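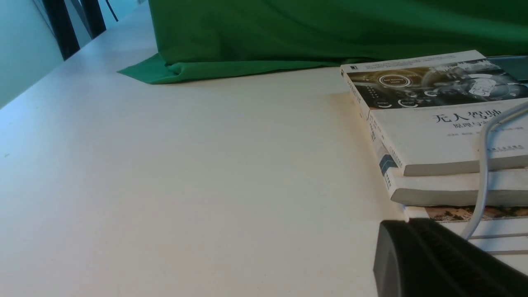
About Rurkeso

Small shop, one trade. We set up robot arm cells for table-top work, look after them, and fix them when they quit. Started with a single arm on a borrowed bench in the Butunach building. Now 6 cells of our own plus the ones we visit. Still in Butunach, second floor, bell is broken so call first.

Page last gone over February 13, 2021. Some of the service hours changed in January, see bottom.

What we do

Setup, upkeep, repair. We don't build arms and we don't sell them. You have an arm already, or you're about to, and somebody has to get it level, wired, backed with cloth and doing the same thing twice. That's us.

Most customers are labs and training rooms. A few packing outfits. They want an arm that can work around household stuff without knocking it over. Desk lamps, books, plugs, cords. Cords are the hard part, always have been.

How a cell gets set up

Table first. White top, matte, bolted down, checked with a level at all the corners and again after the arm is on. An arm that is out by a hair at the base is out by a lot at the fingertips.

Then the backdrop. We use green cloth most of the time. Clipped at the corners, hem just off the table or lying on it, depends on the job. Don't iron it flat, folds are fine. What matters is that it stays put when the arm swings past. Loose cloth and a gripper, we have lost a morning to that more than once.

Then the objects. Then a slow run at low speed with a hand on the stop button. Then a faster one. We write down every change on the cell sheet, even the dumb ones. Especially teh dumb ones, that's usually what the next tech is looking for.

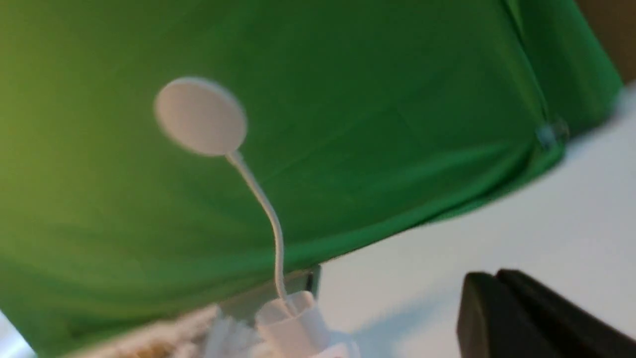 Desk lamp and green backdrop from the wrist camera, gripper fingers at lower right.

Our house routine is called Trevaskis, after the street we were on before. It's a check list, nothing fancy. 87 lines. Base bolts, joint covers, trim rings, finger pads, cable ties, camera mount, lens, label still readable, log signed. Takes a morning if nothing is wrong. Customers on a service plan get it every 5 weeks and get a copy of the sheet, filled in by hand, sorry about the writing.

Things we look at hardest:

Finger pads. They wear on one side first. Swap both, never just the one, or the grip pulls crooked.

Wrist camera. Gets bumped. Wipe the lens, check the screws, re-run the calibration if it moved at all. If you're not sure it moved, it moved.

Cables. Enough slack at each joint for the full reach, no more than that. A loop that hangs low will find a gripper sooner or later. Same goes for cords on the table. 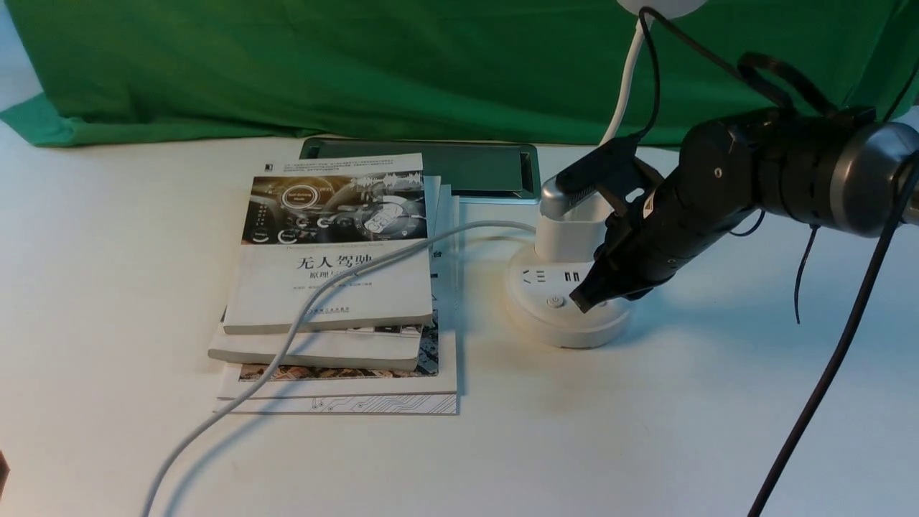

Plug work gets its own section on the sheet. Small target, stiff fit, and the arm is pushing down close to something hard. We set the force limit low to begin with and bring it up a bit at a time. Go in from over the top, stop just short, look, then the last bit slow. When a customer calls and says the arm "got weak", nine times out of ten it's that limit doing it's job and the approach is off at an angle. Fix the angle. Leave the limit alone.

Repairs

Call or write, tell us the arm model, what it was doing, and what the log says. Last ten lines of the log is plenty. Please don't take the gripper apart before we get there. If you already did, keep all the screws in a cup.

Worn joints and bad wiring we do on site. Motor trouble comes back to the bench in Butunach. Loaner arms when we have one, and we don't always have one. More than 620 repair tickets closed so far, all on paper up until the new system, which is called Skusemness and which we are still getting used to. If you get two emails about the same visit, that's why. Go by the later one.

Working here

Small crew, everybody does setup and everybody does repair. New people spend their first weeks on cables and cloth before they touch a motor. No robot background needed, steady hands and readable notes help. Send a short note, no need for a long resume.

Hours

Weekdays, eight to five. Service visits by appointment, mornings fill up first. Phone gets picked up till noon, after that leave a message, we're probably under a table.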